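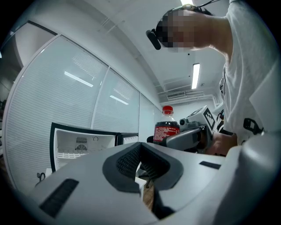
Mar 3, 2024

I finally cleared out the mini fridge, and I'm so happy with it! It's a little one with a black frame and a white interior, plus a dial at the back that I had never once touched (it's on 2 now). The soda goes in first, obviously, red cap and all. I left the wire shelf down low so tall bottles can stand up. Fouad Qaisi swears his in Milbridge fits a whole watermelon, and come September I'm going to try it!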